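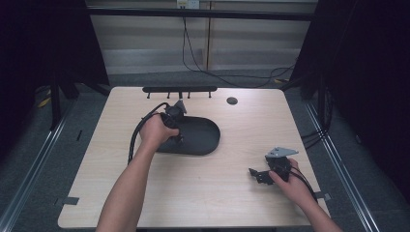
Home | Journal | Bench Notes | Reading | Contact

Filed under: Shop Diary, Robots & Rules

April, 9:40 pm

Feet sore, brain still going. I want to get this down before bed because today was the first day the new handling rules felt like something we'd all written together, and I'm so pleased with them!

We've been calling the document the Tierney sheet (after the room, which is named after the street, which is a bit much). It started as a page and a half that Ehab Nasr typed up over lunch and it's now 3 pages, and I fought for every line of the third one. Mostly it covers the hand-held grippers: how you pick them up, where your cables go, what you check before the first take and what you write down when something looks off. Dull stuff to anyone else, probably. I love it.

The start position took up most of the morning. Our old rule said "grippers in a neutral pose", and each of us had a private idea of what neutral meant. Mine was halfway up the table with the jaws in, Ehab's was practically in his lap. The new wording is: both grippers over the table, jaws off the surface, hold still for a slow breath, then begin. I tried it over and over and by the end my shoulders had learned it. Going through the Lanano logs afterwards I could pick out the takes where I'd held the breath and the ones where I'd rushed, just from the first bit of motion. So that went into the sheet as well, as a note under the rule. Ehab wanted it in bold. It's not in bold.

Cables next. Left cable goes left, right cable goes right, neither one crosses the middle of the table, ever. I used to think that was fussy! Then last month I dragged a loop straight through a half-finished task and lost the whole take, and now I'm the one saying it out loud to other people. We also agreed that if you change hands or put a gripper down, the take ends. No heroic saves.

Then the pads, my favourite section, and the one I'd been nagging about for weeks. The old checklist had one tick box that said "grippers OK".

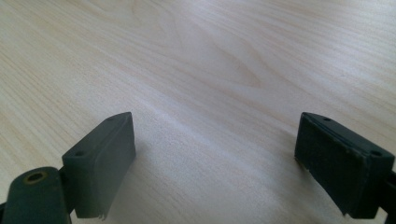 OK how? The new one asks you to look at both pads, left and right separately, and write down any fraying, nicks or lifting edges, even if you think they don't matter. Especially then, I said, and Ehab wrote "especially then" in the margin in green pen. You don't have to decide on the spot whether it's bad enough to swap. You write what you see, and whoever does the Borero review that week decides. It takes the judgement call away from the person who's keen to get going (me, always me).

We had a good argument over whether wear should be logged per session or per take. I was all for per take until Ehab pointed out we're sitting at 1,242 takes and asked who was going to type that. Per session, then, with a fresh look after every 40 takes. I can live with that. I've coloured in a little chart for the wall so people can see where they are in the 40.

Still to sort out:

How to word the bit about stopping. I want "anyone can call a stop and doesn't owe a reason". Ehab agrees but thinks it should go at the top, ahead of the start position, and I think he's right.

Whether the Ollel setup gets its own sheet or shares ours. Shares, I hope. Two sheets will drift apart within a month.

A better name than "the Tierney sheet".

I read the whole thing aloud at the end of the day, start to finish, and only tripped over one sentence, the one about tray placement, which has two "unless"es in it. Fixing that first thing tomorrow, then printing the clean copy. Must remember to buy a green pen of my own.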